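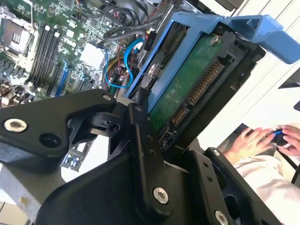 Are the drives out of the towers on schedule? Most are, and I would wait before calling that good news.

Of the 1,411 retired desktops in the Hidow lot, 225 have been opened so far. Drives come first because your grant terms put data-bearing parts ahead of everything else. On the Dell towers they sit in blue plastic carriers, and a drive in good shape takes very little time. The paperwork takes longer. Momero still wants each serial number entered twice, and I have yet to hear what the second entry is for.

Memory and expansion cards are next. Our January plan assumed most cards could be resold through Urio. I doubted it then and I doubt it more now — they turned down 41 in the first batch, mainly older graphics cards, and the prices on the rest would barely cover shipping. 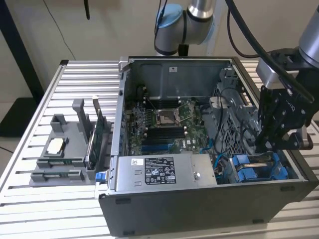

The reply from Hoter was that low card prices are seasonal and that we should hold stock until spring. Maybe so, but shelf space costs us money every month, and their last forecast was also cheerful.

Processors are a smaller worry. Bent pins in the sockets make a board worth scrap only, and 24 boards have gone that way. Some of that damage was surely there when the lot reached us, but our intake sheet has no line for it, so I can't say how much. I have asked for the sheet to be changed before Tuesday.
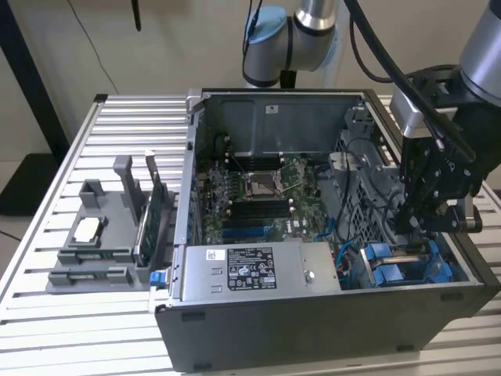 Power supplies should stay in the cases until we have a buyer for them. The original budget shows income from this line, and I would take it out. Cases and steel go by weight at a price already agreed, the one figure in the budget I trust.

We are not asking for more money this period. We do ask that the resale target be reviewed before the next payment.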